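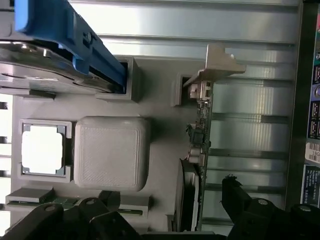
上周六在 Prekham 做了一场合唱音乐会的直播,音画同步花掉了我整个下午。把过程写成一串,给同样用小型切换台做现场的人参考。

场地是 Prekham 镇上的老礼堂,主办方是 Flonby 合唱团。机位有观众席后方的长焦、台侧的中景,还有一台走无线图传的游机。声音由场内调音台出一路立体声给我,直接进切换台的模拟输入。

后方机位到切换台拉了 70 米线。有人说线长会带来延迟,这个可以忽略。电信号在这种长度的线里走的时间远远小于一帧,肉眼和耳朵都分辨不出来。真正的延迟都在设备里。

先说现象。下午试播,用手机看输出,指挥的手落下去之前,声音已经出来了。合唱还不太明显,钢琴起音特别明显,打击乐最明显。声音早于画面,观众会觉得很别扭,因为日常生活里没有这种情况。远处的人敲东西,总是先看到再听到。

第一反应是手机或者平台的问题,所以先别动任何参数。平台端会重新封装,播放器自己也有缓冲,但正常情况下音视频是一起被推迟的,相对关系不变。想确认,就在切换台本机录一段,回放看。我录了,本机文件同样不同步,问题在我这边。

测量方法很土:找人站在台上打板,三个机位同时对着,切换台逐个切过去,每个机位打几次,全部录下来。然后拖进剪辑软件,放大波形,看板合上的那一帧和波形尖峰差多少。没有板就拍手,但拍手的接触瞬间容易被运动模糊盖住,误差大一些。

打板的时候话筒要放在板旁边。我第一次用的是吊在合唱团上方的话筒,板在台口,声音要飞一段才到。空气里的声音每走一米差不多三毫秒,距离一长就会把测量结果带偏。后来改用台口主持人的手持话筒,重新测了一遍。

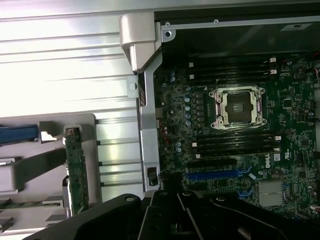 测下来两个有线机位一致,画面比声音晚三帧。我们做的是 25p,一帧 40 毫秒,也就是 120 毫秒。组成大概是摄像机内部处理、切换台输入的帧同步、再加混合和缩放。每一级都不多,加起来就看得出来了。

游机晚得多,总共 240 毫秒,也就是六帧。多出来的三帧来自图传的编码和解码。图传是从 Adeyemi 租的,说明书上写的是“低延迟”,没有给数字。以后租之前我会先问清楚在 25p 下实测是多少,问不到就自己留时间测。

这样就有一个麻烦:音频延迟只有一个值,机位之间却不一致。按有线机位设,切到游机时声音早三帧;按游机设,切回有线时声音又晚三帧。而且同一个动作从有线切到游机,画面会往回跳一下。指挥的手刚抬起来,切过去又在抬一次。

解决办法有几种。一种是给每个输入单独加视频延迟,把快的拖到和慢的一样。另一种是让切换台的音频延迟跟着机位走,切谁就用谁的值。后一种我不推荐用在音乐上,每次切换延迟值变化,音频会有一个接缝,讲话可能听不出来,长音一定听得出来。

我用的切换台是 Brender,输入菜单里有一项帧延迟,默认是关的,藏在色彩校正那一页的后面。两个有线机位各加三帧,三个机位就对齐了。然后主输出音频延迟设成 240 毫秒,再打一轮板,本机录下来看,波形和画面对上了。

注意 Brender 的帧延迟会占用内存,加得多了,静帧库能存的图就变少。我原来存了一套曲目字幕底图,设完延迟以后最后几张不见了,界面没有任何提示。幸好彩排时逐张过了一遍才发现。后来把底图重新导入,只留用得上的。

还有一件事:加完延迟以后,给舞台侧幕看的返送监视器就不能再从主输出拿了。领唱要看指挥的手势,晚六帧根本没法跟。我从后方机位旁边另一台对着指挥的小摄像机直接拉线过去,中间不经过切换台,也不录。

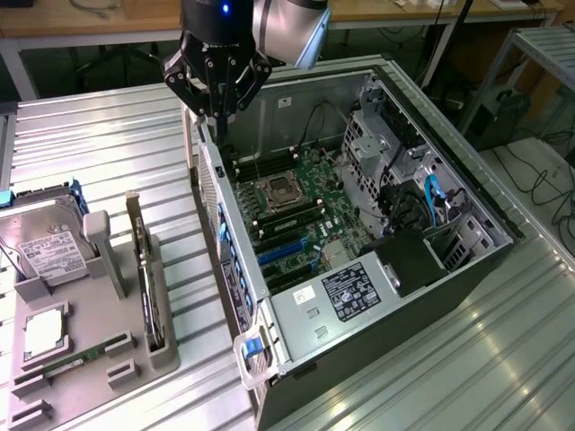

Kieran Mottram
11月16日 · 接上一条

补几条昨天没写完的。

有人私信问,能不能在场内调音台那边加延迟,送给我的时候就已经对好。技术上可以,很多数字调音台的矩阵输出都有延迟。但我不太愿意把这个参数放在别人手里。调音师中途载入一个场景,输出延迟可能就被覆盖了,我这边完全不知道。谁负责直播,谁就自己管这个值。

同时也要问清楚调音师,送过来的这一路有没有已经加过延迟。有些场地的后区补声音箱本来就带延时,如果随手从那条母线分一路给你,你拿到的就是已经晚了的声音。我这次问过,给我的是单独的矩阵,没有加。

礼堂里的环境声话筒是另一回事。我在观众席中段架了一对,用来收掌声和混响。它们离舞台有距离,收到的合唱本来就比调音台那路晚,两路叠在一起会发糊。我的做法是演唱时把环境声压低,只在掌声时推上来。也可以把调音台那路再往后拖一点去对环境话筒,这次时间不够,没有试。

音频延迟设好之后,监听耳机里听到的声音和现场声会错开。刚开始很难受,礼堂里的声音会从耳罩漏进来,然后耳机里再来一遍。换一副隔音好的耳机能缓解。不要因为听着不舒服就去改延迟值,拿录下来的文件说话。

导播口令也受影响。我看着多画面监视器喊切,画面已经晚了,再加上人的反应时间,钢琴独奏进来的那一下总是切慢。后来让助手拿着谱子坐我旁边,提前一小节提示,比盯着画面靠谱。做音乐类的直播,有人读谱这件事值得写进人员表。

误差允许多大?我自己的标准是 2 帧以内,而且宁可声音稍晚,不要声音早。打击乐多的曲目就收紧到一帧。纯讲话的活动可以松一点,但近景拍嘴的时候还是会露馅。

正式开播前再打一次板。设备断电重启、换过信号格式、摄像机开过防抖或者降噪,延迟都可能变。周六晚饭回来,摄影师在台侧机位上开了电子防抖,我多测了一次,那一路又多出一帧。关掉防抖就恢复了。要是确实需要防抖,就把那一路的帧延迟减一帧。

播出过程总体正常。下半场游机图传丢过一次信号,恢复以后我担心延迟会变,趁报幕时看了一下主持人的口型,没有偏。事后在录像里逐帧核对过,还是原来的六帧。不同型号的图传重连之后会不会变,我没有把握,建议各自测。

我把每个机位的型号、输出格式、实测帧数和切换台里的设置值都写进了一张表,下次去同一个场地可以直接套用,但还是会重新打板。表里最好把测试时用的话筒和位置也记上,不然过几个月再看,数字是怎么来的就说不清了。

明年二月 Flonby 还有一场,加管乐。到时候打算不用无线游机,换成一台有线的云台机放在管乐后面,这样整体延迟能降到三帧,领唱的返送也许能省一条线。云台机的延迟还没测,拿到手再更新在这串下面。

有人问切换台的具体菜单位置:Brender 是 输入设置 > 选中通道 > 色彩校正 > 下一页 > 帧延迟。音频延迟在 主输出 > 音频 > 延时,单位可以在毫秒和帧之间切换。用毫秒填的时候注意帧率,改成 50p 以后六帧就只有 120 毫秒了,按帧填的值要重新算。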